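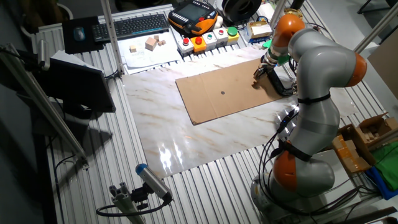 Pálfi Handling Lab - bench team pages

Gallery: the low stop fault, Feb 1, 2023

Quick page, proper report to follow when I get a minute. Short version: arm on the block job went lower than it was told to and carried on pushing after the stop button was pressed. Fault log says 600 milliseconds between the press and the drives dropping out. Limit on our own risk sheet is 32. No one hurt, one set of fingers bent, new set fitted the same afternoon.

Pictures are the work at hand, the block job on the cardboard. Click for the bigger versions (the old gallery plugin is still broken on phones, sorry).

1. Gripper low over the right end of the card. Approach height is the number we are arguing about. Program had it at 30 mm, the controller had kept an old offset from August and taken that off without telling anyone. Button boxes are along the far edge, all five of them. Too many, and not all wired to the same thing - see below.

2. Same job from another side, gripper over the card again. Orange box and the white one with the red mushroom button are close together here. In a hurry you hit whichever is nearest, so they have to do the same thing. They didnt.

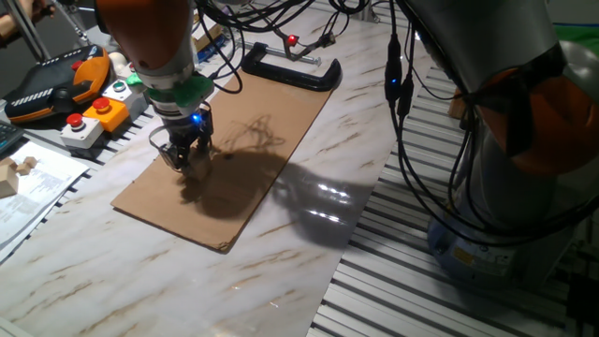
Ottó Kocsis commented that the offset is a side issue and the page should say so: a wrong height breaks a gripper, a slow stop breaks a hand, and he wants the stop circuit signed off before anybody touches the program again.

Fair. Order of work changed, stop circuit first. What we know so far:

The slow button was going through the Previco relay and then through software, when it should of gone straight to the safety input. Looks like it was moved over when the Jiso cell was taken apart and never moved back. Bảo Lâm found it by pulling the labels off the cable ends and starting again from the wall.

3. Small cube on the card, just below the fingers. Card stays on top of the marble sheet for now. Pendant is on the table by the keyboard.
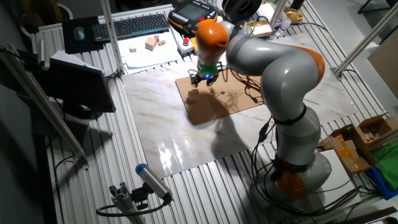 Until the rewire is checked: reduced speed only, one person on the pendant the whole time, hands off the card while the drives are live. Any button that is not on the new wiring list gets a bag over it and comes off the table by Friday. Cluvine are sending 6 replacement contact blocks, delivery not confirmed yet.

If you ran this job any time since August and the arm seemed slow to stop, please tell me, even if you didnt write it down. Stop times from the retest go on this page when we have them.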